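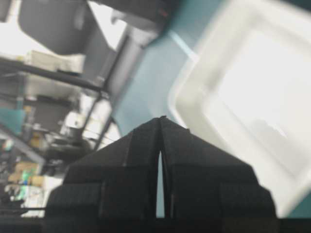

*Wrist view, bin on the right, background smeared.*

**Trimming and cleaning remote-controlled demonstrations: what to drop?**

**Hollis Villanueva**

I am recording bin and shelf demonstrations by remote control with Drudeo, using a hand controller in the right hand and a foot switch to start and stop. There are 34 episodes so far. The longest has 700 steps. The task is to reach into a bin, close on one item and put it on a shelf.

The policy trained on these reaches the bin, then hesitates. It sometimes turns the wrist back and forth without going down. Two things in the recordings look suspicious to me.

The first is wrist blur. When I swing the arm between the rack and the bin, everything behind the fingers smears while the fingers stay comparatively sharp. I can't tell whether the policy gets anything from such frames.

The second is the side camera. Parts of some episodes look like the one below. 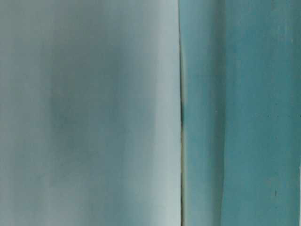

My export script has no rule for views of this kind. It drops frames on missing timestamps and nothing else, so all of them go into training with the same weight as a good view of the bin. In this one there is a pale surface on the left, a teal one on the right, a dark seam between them, and no fingers that I can make out. The joint data for the same steps is complete.

Should I delete the blurred wrist frames, the useless side frames, both, or the whole episodes? I would like to avoid recording everything again.

**Alaric Nakamura**

Don't delete single frames out of the middle of an episode. If your actions are stored as differences between steps, removing a frame leaves a jump that was never commanded, and the policy will learn it. If they are stored as absolute targets the damage is smaller, but the timing is still wrong.

Treat the two cases separately.

For the wrist camera, blur during a fast transfer is normal. The policy will see blur when it moves fast as well, so some of it belongs in the data. The concern is blur close to the grasp. Go through the last two seconds before each closure. If the background is still smeared there, you are turning the wrist too late. Finish the turn above the bin, stop, then go down. I would also lower the exposure time and add light before changing anything in the policy.

For the side camera, keep the frames and mask the view. Most loaders accept a per-camera valid flag; if yours doesn't, replace the image with a constant and do the same at random on good frames, so that the blank image doesn't become a signal for one phase of the task. Also look at where the camera sits. A fixed view with nothing in it except two surfaces at very close range isn't going to help with a grasp, however many episodes you add.

The back-and-forth turning is probably you. Plot the wrist angle against time for all the episodes on one chart. If half of them turn left first and the other half turn right, the policy has been taught both. Pick one direction and record again only the episodes that disagree.

**drusto**

Just delete the bad ones and record more. I had 357 episodes in the end and stopped caring about blur.

**Doucet**

Agree with Alaric on masking. One addition: check your foot switch. With ours, recording started well before the operator moved, and the idle steps at the start of each episode taught the arm to wait. Hesitation at the bin can have the same cause if you pause there to look at the screen. Cut idle steps from the beginning and end only. In the middle — where you can't cut safely — the cure is more practice on the controller.

**Hollis Villanueva**

Plotted the wrist angle. It goes both ways, and there is a long flat section above the bin in most episodes, where I stop to check the monitor. I will mask the side view first and retrain on the same set, then record the turn again in one direction.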